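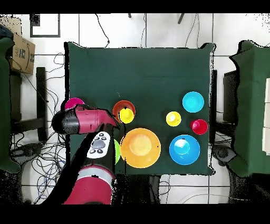 본 검토서는 식기 정리 작업용 그리퍼 '자렉스(Zarex)'를 3주간 시험 운용한 결과와, 그 기간에 발생한 파지력 이상에 관한 평가를 담고 있다. 시험은 윌스카(Wilska) 평가실에서 수행하였으며, 대상 작업은 식탁 위의 그릇과 컵을 집어 지정 위치로 옮기는 것이다. 짙은 녹색 천을 덮은 사각 식탁에 접시, 그릇, 컵을 배치하였고, 주황빛 빨간 컵 안에 그보다 작은 노란 컵이 들어 있는 것과 같은 겹침 상태도 평가 조건에 포함하였다. 제품 선정을 검토 중인 기관은 아래의 결함 사항을 우선 확인하기 바란다.

1. 결함의 경위
누적 파지 289회째에 그리퍼가 컵을 쥔 상태에서 개방 명령에 응답하지 않았다. 제어 화면에는 정상 상태로 표시되었고 경고음도 없었다. 담당자 제니린 티옹손이 비상정지를 작동하였으나 손가락부는 닫힌 채 유지되었으며, 전원을 차단한 뒤 수동으로 해제하였다. 인명 피해는 없었고 컵 1개가 파손되었다. 동일 증상은 시험 종료 전까지 2회 더 재현되었다.

2. 원인에 대한 판단
공급사 무리이티(Muriithi)의 기술 담당 소하일 로디는 손가락부 위치 센서의 영점 이탈을 원인으로 회신하였다. 평가실의 기록도 이와 대체로 부합한다. 다만 센서값이 어긋난 상태에서 오류 코드가 생성되지 않은 점은 제어 소프트웨어의 문제로 보아야 하며, 회신에는 이에 관한 설명이 없었다. 추가 질의에 대한 답변은 2월 현재 접수되지 않았다.

3. 성능 및 사용성
결함을 제외한 기본 성능은 양호하다. 넓은 접시의 가장자리 파지는 안정적이었고, 깊이가 있는 그릇에서도 미끄러짐이 적었다. 겹친 컵의 분리는 성공률이 낮아 실무 적용에 한계가 있다. 손가락부 교체는 공구 없이 가능하나, 교체 후 영점 조정 절차가 설명서에 누락되어 있다. 이번 결함의 성격을 고려하면 가볍게 볼 수 없는 누락이다.

4. 안전 권고
수동 해제 절차를 작업 위치에 게시하고, 운용자는 손가락부 사이에 손을 넣지 않도록 한다. 영점 점검은 매일 운용 시작 전에 실시한다. 공급사는 500회마다 점검할 것을 안내하고 있으나, 첫 이상이 그 이전에 발생하였으므로 해당 주기는 적용하지 않는다.

5. 종합 의견
조건부 부적합으로 판정한다. 오류 검출 기능이 수정된 소프트웨어가 제공되는 경우 동일 조건에서 재평가한다. 랜드사이드(Landside) 현장 도입 건은 재평가 결과가 나올 때까지 보류한다.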